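Bench tips: trying out grippers, arms and cameras

Workshop notes, 27 Jul 2018

Quick ones this time, written between runs. Mostly about comparing grippers on soft stuff, some arm and camera bits further down. Add your own at the bottom if you've got better.

Pick one dull job and stick to it
Ours is stuffing a cloth into a small open box. Cheap, quick to reset, shows up a bad gripper within minutes. Pegs and blocks make everything look good. Cloth doesn't.

Same cloth, same box, all the way through. Swapped to a thicker cloth halfway through the Skestness fingers once and had to bin the lot.

Fingers
Two-finger, straight down, is where to start. Get that going before you try anything clever with angles.

Narrow tips go deeper into the box. Wide tips hold the cloth better but catch on the rim. We had three sets on test: the Skestness ones, the Plinura soft pads and a pair we cut ourselves. Plinura pads grip lovely and then won't let go, the cloth comes back up with them. Dusting of talc helps for a bit. Wipe it off after or it gets everywhere.

Home-made pair did better than expected. Rounded the corners with fine sandpaper, five minutes' work. Do this before the first run, not after you've pulled threads out of a good cloth.

Don't squeeze harder to fix slipping. Pinch more cloth instead. A fold between the fingers holds far better than a single layer.

Pushing in
Go down slow for the last bit. Fast push and the box walks across the table or goes over.

Light box? Put something heavy in the bottom, or a dab of reusable putty underneath. Not double sided tape, you'll be scraping it off the wood for a week.

Stop short of the bottom. Fingers hitting the base sets off the force limit and then you're stood there resetting the arm again. Measure the depth with the fingers actually fitted, every set is a different length. Write the number on a bit of tape and stick it on the storage tub for that set.

Edges of the cloth will spread over the top. Fine. Let go, lift a little, close the fingers, push again. Two short pushes beat one long one.

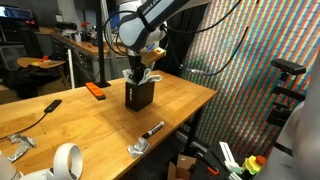

Cloth going into the box, fingers straight down. Wood-coloured mounting piece on the side of the gripper.

Cables
Leave more slack than looks tidy. Turn the wrist right round by hand both ways (power off!) and watch what goes tight.

Velcro ties, never zip ties, while you're still swapping parts. You will be undoing them again in ten minutes.

Loose connectors: label both ends. Masking tape and a marker does the job. Coloured tape is nicer but you'll forget what green was.

Brackets and mounts
Wood is fine for a trial mount. Easy to drill, easy to redo. Pilot hole first or it splits along the grain. Check the screws at the start of each session, they do work loose.

Once you know the position is right, make a proper one. Not before. We had a lovely metal bracket made for the Unmont camera and it was in the wrong place.

Anything sticking out from the side of the gripper, tell whoever's driving. Easy to forget and clout the stand with it.

Cameras
Clamp the stand first, then aim, then tighten everything in order from the bottom up. Other way round it droops.

Put a pencil line on the table round every stand base. If it gets knocked you can put it straight back. Saves a whole recalibration sometimes.

A white cloth under bright lights goes to a blank blob on the Unmont. Turn the exposure down till you can see the folds. The older camera coped better with white but was hopeless on anything black, so take your pick. Dark curtain helps with stray light from the rest of the room.

Shiny things throw bright spots about. If you're testing foil or the like, keep it for its own set of runs.

Hand controllers
Charge them overnight, every night. Tamuno software gives you no low battery warning, the arm just goes a bit laggy and you think it's your fault.

Keep the same person on the controls for a full set when comparing fingers. Otherwise you're comparing people. Swop over between sets, your wrist will thank you.

Practice goes before the count starts. The first tries on a new set of fingers are always rubbish.

Keeping score
Paper tally by the table plus the log on the computer. They never match exactly but they should be close. Our log stands at 1,793 tries across all the fingers, of which 1,464 went in and stayed in. The home-made pair had 644 of the tries, mostly becuase they were already on the arm.

Decide what counts as "in" before you start. Ours is: nothing touching the table, box still upright. Corners over the rim allowed.

Note the misses in a word or two. "Slipped", "caught rim", "box over". More use later than the totals.

End of the day
Park the arm up and clear of the table.
Fingers off, wipe, back in their own tub.
Shake the cloth out. Wash when it goes grey, no softener, it makes it slippery and your numbers drop.
Sweep up under the table. Tiny screws hide down there.

Still to try: damp cloth, and a taller box if we can find one. Plinura have a firmer pad out in August, will do a set with those and put the results up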